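Recording Pick-and-Place Demonstrations Without Losing Your Afternoon

This page covers collecting teleoperated examples for a single-arm policy: pick something out of a container, put it on a surface, repeat until you dislike groceries. It assumes your arm is calibrated and your hand retargeting works. If it doesn't, go and fix that first. The model will learn your bad thumb mapping with great loyalty.

What you need

An arm with a hand or gripper, a fixed camera, a wrist camera, a table you don't mind scuffing, a basket, a board, and a handful of objects. Our target for one task is 600 episodes from two operators. Shewit Gashaw and I split them evenly, which mostly means we argue over who gets the garlic.

Step 1. Write the task sentence

Before recording anything, write the instruction that will be attached to each episode. "Put the lemon on the cutting board" is fine. "Tidy up" is a request for trouble. Keep the wording in one shared file called Nalano (our folder names are older than our standards) and paste from it. Typing it fresh each time gave us 14 spellings of "board."

Step 2. Set the start state

Put the basket near the back edge of the table and the board in front of it. Clear the board. Then shuffle what's in the basket. You want some easy starts with the target on top and some rude ones with a cucumber lying across everything.

Move the board a little between episodes, and turn it too. A policy trained on a perfectly square board learns one spot on your table and will put lemons there forever, board or no board.

Step 3. Record

Start the recorder with the arm at home. Wait for both camera streams to show live, then go.

Approach from above and slow down near the basket. Close the fingers fully before lifting. Lift clear of the rim and handles, carry the object over the board, lower it, open, and back away. Hold still for 2 seconds at the end so the stop is easy to find later.

If you fumble and recover within a couple of tries, keep the episode and tag it "recovery." If the lemon leaves the table, discard and reset. We kept the floor episodes at first, on the theory that all data is good data. Siiri Sakalauskas trained on them and sent us the video with no comment.

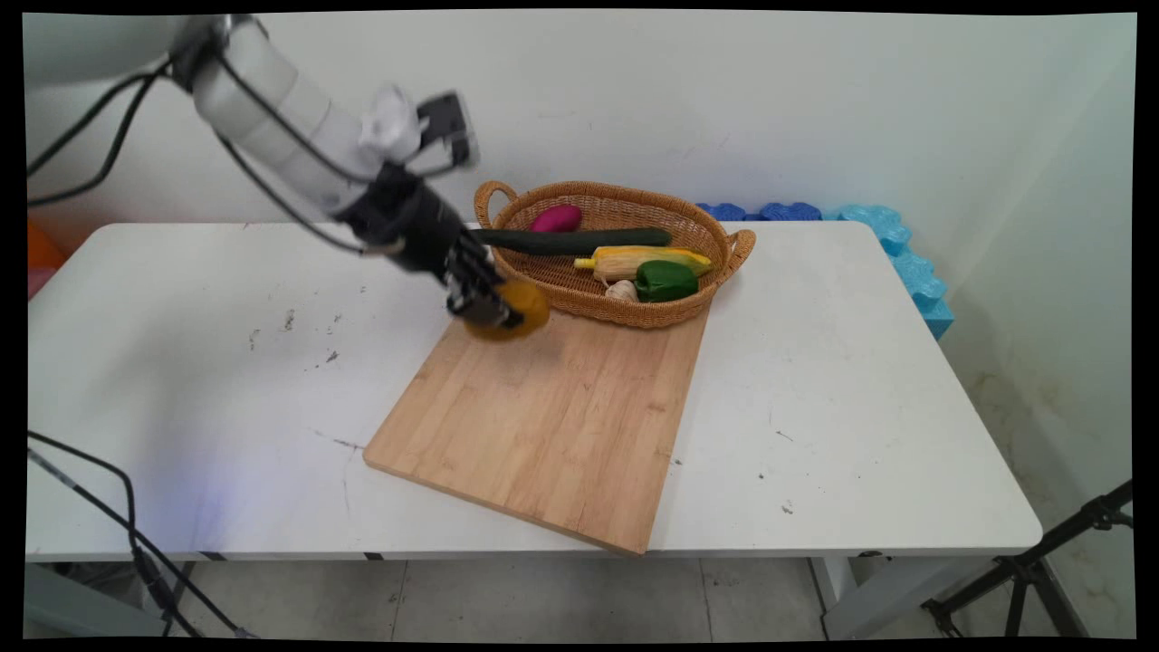 Mid-transfer: yellow fruit in the fingers, just above the far edge of the board.

Step 4. Review while you still remember

Stop every 14 episodes and play them back at triple speed. Look for dropped frames, a wrist view blocked by your own cables, and any sentence that doesn't match the object moved. Delete on the spot. "I'll flag it and come back" is how our Vosberg set came to contain an onion labeled "corn."

Step 5. Swap operators

Change over after 3 review blocks. Tired operators get jerky, and each person has habits. Mine is hovering. Shewit's is speed.

Common problems

Fingers close but nothing lifts: the hand is too high. Lower it before you touch the grip force.

The basket comes along with the object: you caught a handle. Discard, and approach from the other side.

Episode lengths creep up: take a break. Peppers will keep.

Once the review pass is done, export the set and run the checker before uploading. It takes a while and prints nothing until the end, so leave it alone.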